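Chapter 7
Exertional Heat Illness in School Athletics

After reading this chapter, students should be able to explain how the body gains and loses heat during exercise, distinguish heat exhaustion from exertional heat stroke, and outline the duties of a coaching staff before and during hot-weather practice.

Key terms: acclimatization, conduction, convection, core temperature, evaporation, exertional heat stroke, radiation, wet bulb globe temperature

7.1 Why Heat Is Treated Separately

Most of the injuries covered so far in this book have a mechanical cause. A ligament is loaded past its limit, or a bone is struck. Heat illness is different in that no single event marks its start. The athlete produces heat faster than the body can release it, and core temperature rises over minutes or hours. The early signs, such as irritability, a slower pace and a headache, are easily mistaken for ordinary fatigue.

Working muscle converts only a small share of its energy into movement. The remainder becomes heat, which the blood carries to the skin. From there it leaves by radiation, convection, conduction and the evaporation of sweat. When the air is hotter than the skin, the first three of these can add heat to the body, and evaporation must do nearly all of the cooling. High humidity slows evaporation. Helmets and shoulder pads slow it further — one reason preseason football receives so much attention in the literature.

7.2 The Sorness Case

The Sorness school district is used throughout this chapter. It has 12 schools with outdoor teams and more than 300 athletes who report for preseason practice in August. Until the district athletic trainer, Ankica Mladenović, revised the practice schedule, all teams began full-equipment sessions on the first day. Her revision set helmets only for the opening days, added pads in stages, and allowed one session per day during the first week.

The change rests on acclimatization. Over 7 to 14 days of repeated exposure, blood plasma volume expands, sweating begins earlier, and less sodium is lost in the sweat. An athlete who spent the summer in air conditioning has few of these adaptations on day one, whatever his or her level of fitness.

Fatos Ivanov, the head football coach at Nalitum High School, objected at first that the schedule cost him practice time. His objection is examined in Section 7.5, together with the records he kept that season.

7.3 Fluid Balance

Dehydration reduces blood volume and leaves less blood for both muscle and skin. It raises the risk of heat illness but is not required for it; a well-hydrated athlete can still develop heat stroke during intense effort. Drinking far beyond thirst carries a separate hazard, a dangerous fall in blood sodium.

Two field measures are in common use. The first is body weight taken before and after practice. The second is urine color, with pale yellow generally taken as adequate hydration and dark yellow as a prompt to drink. Color is a rough guide, as some vitamins and foods alter it, and it should be read together with body weight and thirst.

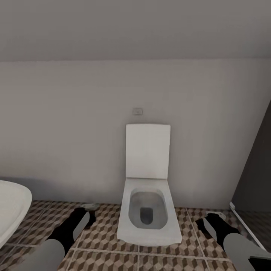

Neither measure detects heat stroke. When an athlete collapses or becomes confused in the heat, staff should call emergency services and begin whole-body cooling at once, preferably by cold water immersion. Section 7.4 sets out the procedure in full.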